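Table (furniture)

A table is a piece of furniture with a raised, flat top, used for eating, working, displaying goods or holding objects at a convenient height. The top is most often supported by legs, though pedestals, trestles, brackets and solid panels are also used. Tables are found in homes, offices, schools, workshops and places of worship, and their size and height vary with their use.

Etymology

The English word comes from the Latin tabula, meaning a board, plank or flat piece. Old English had the form tabule, and the later spelling was influenced by Old French table. The older sense of a flat slab survives in words such as tablet, and the sense of a list set out in rows and columns comes from the same root. In medieval English, "board" was the common word for a dining table, as in the phrase "room and board."

History

Small stone and wooden tables were in use in ancient Egypt, mainly to keep objects off the floor. Food was often set on large trays placed on a stand. The Greeks used low tables that could be pushed under a couch after a meal. Roman tables came in more forms, including round tops on three legs and heavy marble slabs on carved supports.

In medieval Europe, the usual dining table in a large household was a set of loose boards laid over trestles. It was put up for meals and taken down afterward so that the hall could be used for other purposes. Fixed tables with joined frames became more common in the sixteenth century. The draw-leaf table, which has extra leaves stored beneath the main top, dates from the same period. The gateleg table followed and remained popular in smaller houses.

Factory production in the nineteenth century made tables cheaper and brought more standard sizes.

Construction

A typical four-legged table has a top, a set of legs and a frame of rails called the apron. The apron joins the legs and keeps the top from sagging. Stretchers, which are bars set lower down between the legs, may be added for strength. The joint between leg and apron carries most of the strain when a table is pushed sideways, and it is usually the first part to work loose.

Solid wood tops move with changes in humidity. A board swells and shrinks across its width but changes very little along its length. For this reason a solid top is normally held to the apron with buttons, slotted brackets or figure-eight fasteners that allow some movement. A top screwed down rigidly may split or cup.

Finishes for wooden tops include oil, wax, shellac, lacquer and polyurethane. Oil and wax are easy to repair but give limited protection against water and heat. Polyurethane is harder wearing, although a damaged area is difficult to patch without sanding back a larger part of the surface. 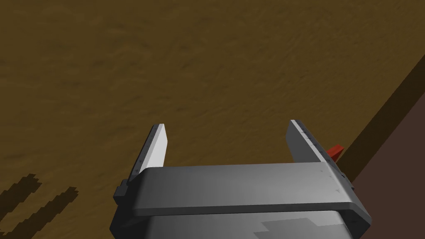
Types

Dining tables are the largest tables in most homes. Many can be lengthened with leaves. Rectangular tops are the most common, while round tops are often set on a central pedestal.

Coffee tables are low and are placed in front of a sofa or chairs. Heights of 16 to 21 inches are usual.

Drop-leaf tables have hinged sections that hang at the sides when not in use. The raised leaves are held up by brackets, sliding supports or swinging legs.

Nesting tables are made in graduated sizes so that the smaller ones can be stored under the largest.

Workbenches are heavy tables built for manual work. They often have a vise, holes for holding devices and a thick top that can be planed flat again when worn.

Drafting tables have a top that can be tilted, and on many models the height can also be changed.

Care

Wooden tops are generally cleaned with a soft, slightly damp cloth and dried at once. White rings are caused by moisture trapped in the finish and can sometimes be removed with gentle heat or fine rubbing. Dark stains have usually reached the wood itself and need more extensive treatment. Long exposure to direct sunlight changes the color of most woods; cherry darkens and walnut tends to grow lighter.

See also

Bench
Desk
Trestle
Woodworking joints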